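About Dravgate Cutlery

Skip to content
Home
What we make
What we don't make
Repairs and re-grips
About
Contact

About us

Dravgate started over a fork. Umut Ekinci's mother had arthritis in both hands, and over one November she was given three sets of "easy grip" cutlery by three well-meaning people. All three came in nice boxes. She used none of them for more than a week. One set was so light it skidded off the plate, one had a rubber sleeve that held on to dishwater, and the third was so heavy she put it down between bites.

What she went back to was an old dinner fork from the kitchen drawer with tape wound around the handle. Umut had done it himself in a couple of minutes. He is an engineer by training and was a little annoyed that it worked.

We are a small company in Rudville. We make and re-grip forks, knives and spoons for people whose hands don't close the way they used to, or never did. There are five of us, and we are suspicious of most of what gets said in this trade, including some of what we have said ourselves. An earlier version of this page promised that our forks would "bring back the joy of dining." Sibel Kaplan took that down the day she joined.

How we work

Everything begins with ordinary cutlery. We buy plain dinner forks, the kind you would find in a school canteen, and we build up the handles with whatever is nearest. Duct tape is usually what's nearest. It is ugly and it creases, and after enough layers the handle is lumpy all over. It also tells you more in an afternoon than a drawing does in a month, and you can add a layer or cut one off while the person is still sitting at the table.

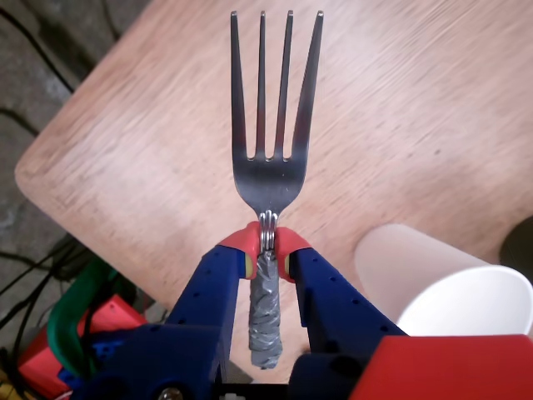 Only when a taped handle has been used for real meals do we think about molding anything. By then we know the thickness, where the fat part should sit, and whether the end needs to be rounded off so it doesn't dig into the palm. Most taped handles never get that far. Trefor Rees keeps the failures in a drawer in the workshop and will show them to you if you visit, whether or not you ask.

We are often told that thicker is better. We don't believe it. Thicker is better for some people, up to a point, and past that point the fork starts to roll in the hand. We also doubt bendable necks, which come back to us snapped, and weighted handles sold as a cure for shaking. Some people like the weight. Plenty don't, and a company that sells you a heavy spoon before you have tried one is guessing with your money.

The fork head matters too, though it gets less attention. A broad head with long tines picks up peas and salad better than the stubby ones that usually come on adapted sets. We leave the heads alone.

What we sell

Our main range is called Gurnik. It has one fork, one knife and two spoons, each in three handle sizes. There was going to be a fourth size, but the people who tried it didn't pick it, so it went into Trefor's drawer.

Kioko is the children's range. It took far longer than it should have, partly because we kept making small adult forks and calling them children's forks. Nurhan Dönmez, who worked in a school kitchen before she came to us, put a stop to that.

We also re-grip cutlery you already own. If you like your own fork, send it in and keep it. Last year we re-gripped 1,153 pieces, and the trade magazines would like us to call that a movement. It is a lot of forks in padded envelopes.

What we won't tell you

We won't tell you our cutlery is clinically proven. We have not run a clinical trial, and 42 people eating lunch with our samples is not one - useful as those lunches were. We won't tell you it suits everyone. If an occupational therapist has told you something different from what you read here, go with the therapist, who has seen your hands.

If a piece doesn't suit you, send it back within 30 days, used. We would rather have it used. A fork returned in its wrapper teaches us nothing, and we'd like a note with it saying what was wrong. Be as rude as you like.

Visiting

The workshop is open to visitors most mornings until noon. Bring a fork. Eleri Ifans answers the phone and the mail and can tell you whether it is worth the trip, and sometimes she will say it isn't. Parking is behind the building and the step at the side door is low, but it is still a step, so use the front entrance if you are on wheels.

Contact us
Returns
Handle size chart
Care and washing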